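Rincombe tip shop to reopen in August with longer hours

Council signs off on new shed and weekend trading 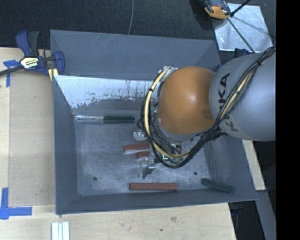
What is changing

The Rincombe tip shop will reopen in August after a five-month closure, with a bigger shed, longer hours and a new operator.

The shop, at the Treloar Road transfer station, shut in autumn when the roof of the old building was found to be unsafe. Since then residents have had nowhere local to drop off reusable goods, and many have been driving 27 kilometres to the next centre or putting usable items in general waste.

Councillors voted last month to lease the site to Tuso, a reuse business that already runs two shops further up the coast. The lease is for three years with an option to extend.

Tuso manager Corey Hollis said the first job would be clearing the backlog.

"We've had people ringing every day asking if they can bring in a couch or a box of tools," he said. "Please hang on to it until we open. We can't take anything at the gate before then."

Hours and prices

The shop will open from 8.30am to 4pm and will trade on both days of the weekend for the first time. The old shop closed at noon and did not open on weekends at all, which was a common complaint in a survey the council ran over summer. Of the 621 households that replied, most said they would use the shop more often if they could get there outside work hours.

Drop-off of reusable goods will stay free. Most items on the shelves will be priced under $20, with furniture, bikes and whitegoods marked separately. Electrical goods will be tested and tagged before sale. Cash and card will both be accepted.

What can be dropped off

Tuso will take furniture, kitchenware, books, toys, garden tools, bikes, timber in lengths over a metre, doors, windows and working electrical goods. Clothing will be accepted if it is clean and bagged.

Mattresses, car seats, bike helmets, gas bottles and paint will not be accepted at the shop. Paint and gas bottles can still be left at the hazardous waste bay next to the weighbridge. Mattresses go to the main transfer station and the usual fee applies.

The new shed

The new shed was built by Miltex and covers 904 square metres, more than double the floor area of the old one. It has a covered drive-through lane so people can unload out of the rain, and a workshop at the rear where bikes and furniture will be repaired.

Parking has moved to the northern side. Drivers should follow the signs from the second roundabout and keep left past the green waste area, as the old entrance is now for trucks only.

Some neighbours on Treloar Road had raised concerns about extra weekend traffic. Council waste services coordinator Ashton Grimshaw said a turning lane had been added and traffic would be counted again after six months.

"If there are queues back onto the road we'll look at it," he said. "The old driveway was the real trouble spot and it's been closed to cars."

Jobs

Tuso is hiring for sales, sorting and repair roles, both part-time and casual. A forklift licence is useful but is not needed for most positions. Application forms are available at the council office and the Rincombe library.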